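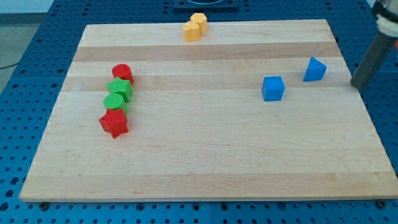 Board, blocks and arm on the blue table. Start of the August tip comparison.

1/ Two end effectors on one arm this month, the Tadar and the Skustix. Same controller, same board, same eight blocks. Notes as I go, mostly so that I can find them again.

2/ The blocks are a child's sorting set. Two stars, two cylinders, a cube, a triangular prism, an octagon and a lobed thing I have been calling the heart. Red, green, blue, yellow. Some of them have a texture, which matters more than I expected (see 7).

3/ The board is a maple cutting board with a couple of darker strips running across it. It gives the depth camera something to hold on to. On bare perforated table the Esadel reports every hole as a small pit and the plane fit wanders.

4/ Task: touch the top face of a named block, stop, retract. No lifting yet. I want contact numbers before I trust either tip with a grasp.

5/ 600 touches per tip. Tadar: 24 misses. Skustix: 81 misses. A miss is any touch where the contact signal comes late or the tip lands outside the top face.

6/ Before anyone orders a Tadar on the strength of that: 1,134 of the 1,200 approaches used the default speed. The other 66 were at half speed and all of those were Tadar, because I changed the setting and forgot to change it back. I'll rerun them.

7/ Most of the Skustix misses were on the stars. The points leave very little flat area and the bumpy surface on the red one makes contact detection chatter. Raising the threshold cured the chatter and made the cube worse.

8/ Packing is the other problem. With the red and green pieces close together in a column, the camera sees each one partly covered by its neighbour. The green star and green cylinder get merged into one object unless I split by height as well as colour.

9/ The two yellows nearly touching should have been just as bad. They were fine. The octagon's facets give clean edges and the segmenter finds the gap.

10/ Blue on a blue table: no trouble as long as the block is well inside the board. Near the right-hand edge the triangular prism lost its lower corner to the background twice. I now mask everything outside the wood.

11/ Controller is the Żak, firmware as delivered. Jog mode is good. The force readout has an offset that changes with wrist angle, so zero it in the approach pose, not at home. The manual has this in a footnote.

12/ Cable routing: give the wrist more slack than the drawing shows. At full reach to the left side the Skustix lead pulled tight and added a side load that looked exactly like contact. Eleven of the 81 were that.

13/ Someone asked why not use a proper calibration target. I do, for calibration. For touch tests I want shapes with different top areas, and these were in the cupboard.

14/ Next: rerun the 66 at default speed, then both tips again with the column spread out so that no block covers another. Log files go up once I have fixed the column headings.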